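A phone stand is a shelf, says the woman who sells them

The owner of Ridgeway, a small repair and accessories counter that has been trading since March of last year, would like it known that she does not believe in phone stands. She sells them. She has 346 on the books, in 41 styles, and she expects most of them to end up in a drawer.

"People buy a stand because they think it will change how they use the phone," she said when we spoke on Thursday, January 19, 2023. "It's a shelf. It's a very small shelf and it costs more than a big one."

I had gone in wanting to be talked out of that view, having bought two stands over Christmas. She wasn't much help. The Fikska, which she stocks because the wholesaler makes her take it with the chargers, she called "fine until you tap the screen". The Trikeo she rates a little higher for its heavier base, though she wouldn't be drawn on whether it was worth the extra. I asked whether the weight was the whole story. "Pretty much. Everything else on the box is colour."

She is firmer on what a stand does to the phone in it. Clips that grab the long sides have a habit of sitting right on the buttons, and customers then come back to complain that the volume keeps changing. She also has no patience for anyone who says their phone is in mint condition. In her experience the sides tell you more than the screen does.
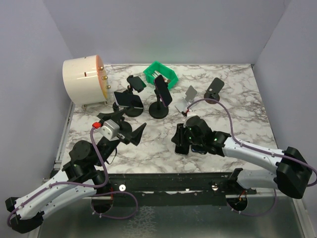
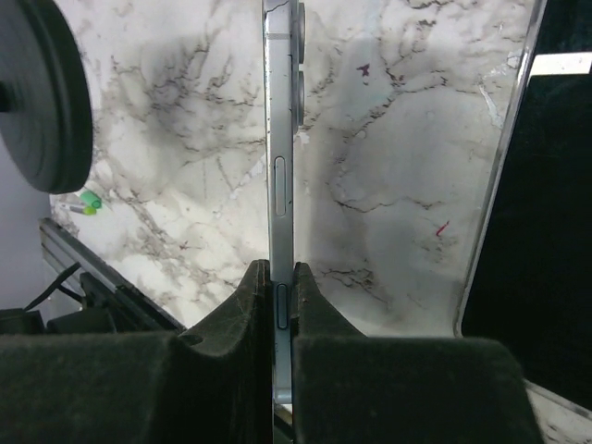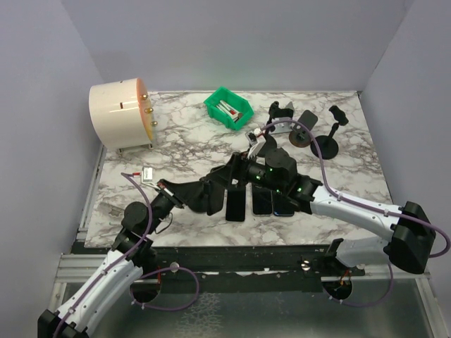

Does a heavier base make a phone stand steadier?
It helps, but the angle matters as much: a phone leaning well forward can tip a heavy stand too, so try it with your own phone, in its case, before you pay.

I put it to her that a round base at least looks tidy on a desk. She gave me that one, grudgingly. "Round is easier to knock and turn. Square is easier to line up with the edge and feel good about. Neither one is going to clear your desk for you."

The clearing, as she sees it, is where the real nonsense gets talked. Vostuvton, an organizing course she once paid for, told its students to give every device a home. She lasted six weeks. "I had a home for the tablet, a home for the old phone, a home for the older phone. What I needed was to get rid of the older phone."

So what does she do with them now? They lie flat on the counter at the end of the day, side by side, with a gap so that the backs don't rub. Anything with a camera bump goes on something soft. She doesn't put them in a tray, because things get dropped on top of whatever is in a tray.

I said this sounded suspiciously like a system.

"It's a counter," she said.

My own doubts ran the other way by then. Flat is fine for a shop that closes. At home a phone lying flat gets a newspaper on it, then a plate, and I have lost mine under both. A stand does keep it in sight, and I told her so. She thought about it for longer than I expected and allowed that people who lose things might get their money's worth, provided they bought one and stopped.

"One," she said again, as I was looking at the rack by the door.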